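Small fixes for race-day gear and the odds and ends that go with it

We've had greyhounds in the family for years, and the folks at the Otgate track still ask me how I keep everything going. Mostly it's cheap stuff from under the sink. I put a batch of these together in January and have added a few more as they came to me.

Racing jackets first. Wash them inside out in cold water and never, ever use fabric softener, which gums up the stretch. Hang them by the belly band so the number panel doesn't crease. If the numbers have gone dingy, a paste of baking soda and water on an old toothbrush works fine — leave it for 10 minutes and rinse.

Folding chairs live in the back of my van and they get filthy. For a padded vinyl seat I use warm water with a drop of dish soap, then a dry towel right away. Skip the furniture polish unless you like sliding off in the middle of the fourth race!

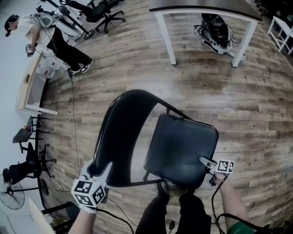 Black folding chair with a padded seat.

Squeaky legs want a dab of candle wax at the hinge. Oil works too, but it ends up on your pants.

Leather collars and leads: saddle soap, thin coat, overnight away from the radiator. Nele Jansen swears by olive oil and I've told her it goes rancid. We've agreed to stop discussing it.
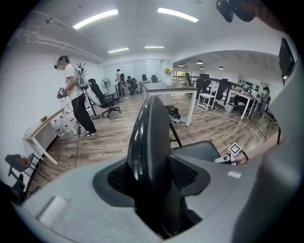

Bare forearm, with a dark strap at the wrist.

Muddy paw prints on wood floors are easier once they've dried. Sweep up the crumbs, then go over what's left with a barely damp cloth. I keep 2 cloths by the back door and swap them every night. For the smell in the van, a tub of plain charcoal under the seat (change it monthly) beats anything hanging off the mirror.

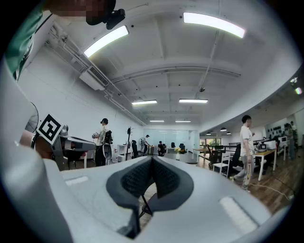
Green shirt sleeve, and a bit of wood floor.

Bowls get scrubbed with coarse salt and half a lemon. Muzzles go in a bucket with white vinegar, one part to four of water, and then a really good rinse.

Last updated 2026-02-25. Next time, crate pads and how I get hair out of the zippers.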